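Workshop Tips: Sharing the Bench With the Arm

At Jinen we have used the arm for 5 months. These tips are for colleagues who worked only by hand before.

1. Clear the landing place first.

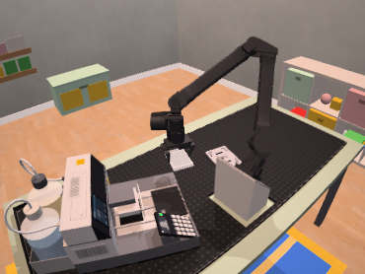

My morning was pipetting and carrying; now it is mostly checking. Before I press start, I look that the microplate lies flat under the fingers, with no tubing from the bottles across the path.

2. Keep the white holder free.
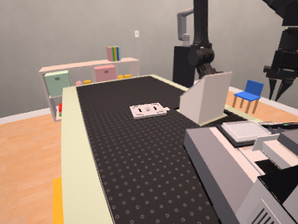
3. Write down every stop. Our sheet from Kornex has 18 lines, and I fill in mine before the coffee.

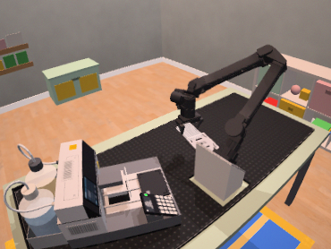 The next shift reads it and does not need to call me at home, so please write clearly.

4. Check the deck before you leave.
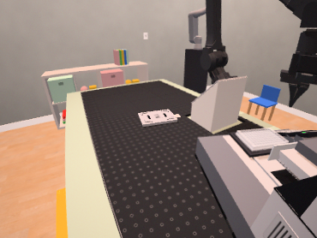

Multi-well plate in its dark tray, green light on.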